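6 Apr 2026
Preserving kitchen, bench book

Beetroot pickle, second go at the Endale recipe. Carrying on from the January batch, which tasted fine but went brown at the top of the jars and was too sharp for most of us.

Beetroot came from Primo this time. Smaller roots than the last lot and better washed. Tops had been cut close on a few of them and those bled badly in the pan, so they went aside for chutney. Must ask Primo to leave a bit of stalk on. Roots left whole and skins on for boiling. Took 44 minutes from the water coming back up until a skewer went through the larger ones without pushing. Cooled in the pan, skins rubbed off under the tap. Gloves split again. The blue box is no good for this job, use the thick ones by the back sink.

Vinegar: same malt as before for half the batch, the Kato rice vinegar for the other half. The Kato is labelled at a lower acidity than the malt, so I used it undiluted and only cut the malt one with water. I have not worked out whether the Kato half is sharp enough to keep on the shelf. Until it has been tested those jars live in the fridge and get treated as fridge pickle. Red tape on the lids. Please don't move them to the store room even if space is short.

Spice as written in the recipe, except no clove. Bag was empty. Put in a bit more allspice to make up for it. Sugar dissolved in the vinegar first, then the spice bag in, then left to stand with the lid on for 20 minutes off the heat. Smelled stronger than January, when I pulled the bag out as soon as it boiled.

Sliced half, cubed half. The cubes pack better and trap less air, and you can run a knife down the side without breaking them up. With the slices I was still getting bubbles after tapping the jar and had to top up with liquid. I think that is where the browning came from last time: slices sticking up out of the vinegar with a big gap above. Filled these higher and pushed a folded square of baking paper in under the lid on the sliced ones to hold them down. It looks untidy but it does keep them under.

Jars were the Stimus ones with the one-piece lids. Warmed in the oven, filled hot, lids on straight away. 2 lids did not pull down. Wiped the rims, put fresh lids on and reheated, and they went down. The rims had sugar on them, so that was my filling and not the lids. The wide funnel is still missing. The narrow one blocks with cubes and I ended up using a ladle, which explains the rims.

pH strips: the malt half reads well on the safe side, as far as a strip can tell you through liquid that colour. Strips are close to useless in beetroot. The meter needs fresh buffer solution before it can be trusted, so none of these readings count for anything yet. Order buffer.

Labels: put the vinegar on them as well as the date. The January ones only said "beetroot" and we had to open them to find out.

To do before tasting:
Calibrate meter, test one jar of each vinegar after blending
Find or replace wide funnel
Cloves
Ask Primo about stalks
Leave all jars more than 2 weeks before anyone opens one – the January lot was judged too early 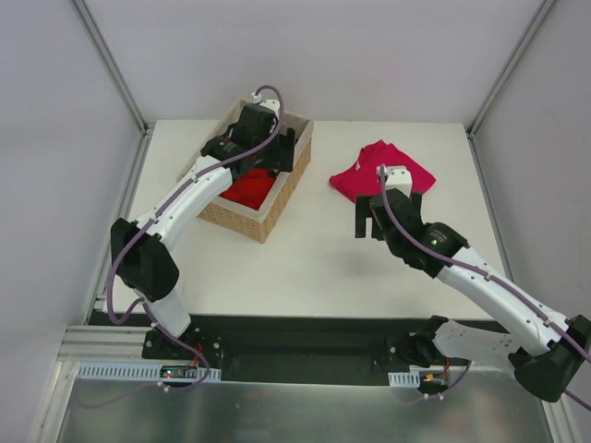
Colour is the other thing to write down, since I have nothing from January to compare against apart from memory. Spooned a little of each liquid on to a white plate by the window. Malt half is a dark brownish red. The Kato half is brighter and much closer to the magenta of that folded shirt on the white tabletop, and that is the shade I would like the malt jars to get nearer to. Next batch, try white wine vinegar in place of malt and change nothing else. Same plate, same window, and write it down while the jars are still warm.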